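Switching from dish soap liquid to powder, worth it?

pennywhistle_k
So our grocery bill keeps creeping up and I've been looking at every little thing. We go through a big bottle of dishwasher gel every month and my sister swears by the plain powder in the cardboard box. I tried it for 2 weeks in July and my glasses came out cloudy. Am I doing something wrong or is powder just worse?

mudroomdan
Hard water? We have awful water here and powder did the same thing to us until I started using rinse aid. Fill the little reservoir and give it a few loads before you judge.

Marjan Azimi
I went the other way, powder to gel, and I'm not going back. The powder clumped in the box every summer and I'd be out there whacking it on the counter like a maniac. Gel costs more, sure, but I use all of it.

mudroomdan
You can keep powder in a jar with a tight lid, though! Ours hasn't clumped once.

Marjan Azimi
And then I've got one more jar on the counter. No thanks :)

pennywhistle_k
Ok, I do have hard water, I'm pretty sure. The kettle gets that white crust. How much powder are you all using? I was filling the cup right up to the top.

oldstove17
Way too much. I put in one spoonful and leave the prewash side empty unless there's baked-on cheese. My box lasts more than 9 weeks and we run it most nights. Also run the kitchen tap hot before you start the machine, it makes a bigger difference than the brand does.

Sérgio Correia
I'm going to disagree on the prewash. The prewash is the whole reason to buy powder, you get two shots of detergent instead of one. Half a spoon loose in the door, one in the cup. I was scraping dried oatmeal off bowls for years before I tried it. 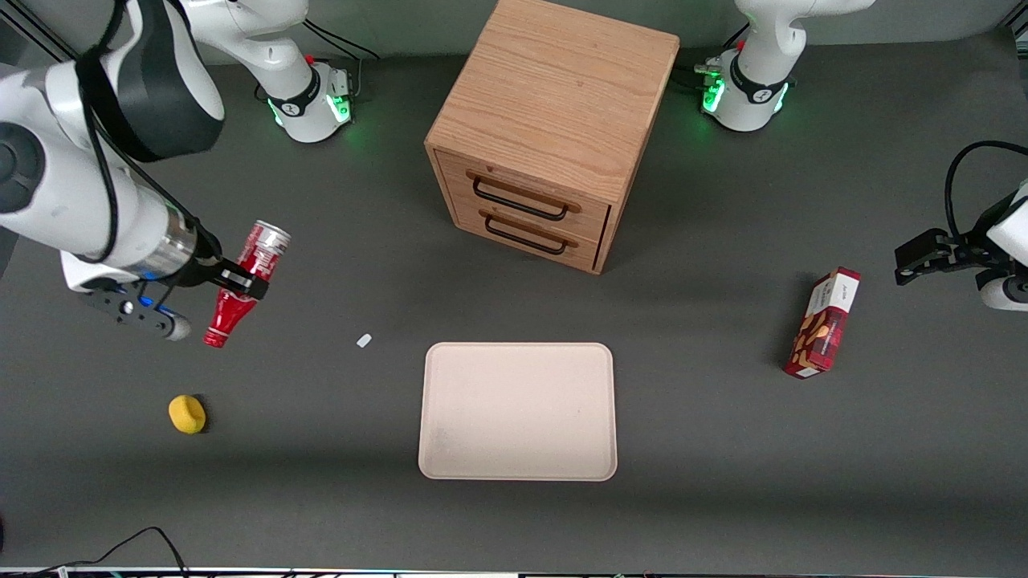
And please stop rinsing everything first, Penny, if you're doing that. Scrape the big stuff into the trash and load it. My wife and I argued over this for 11 years and she finally gave in at Easter.

oldstove17
Half a spoon in the door is fine for oatmeal, I'll give you that. I still say it's a waste on a load of coffee mugs.

pennywhistle_k
I rinse everything, oops. Ok, picking up rinse aid tomorrow and cutting way back on the powder. Will let you know how the glasses look!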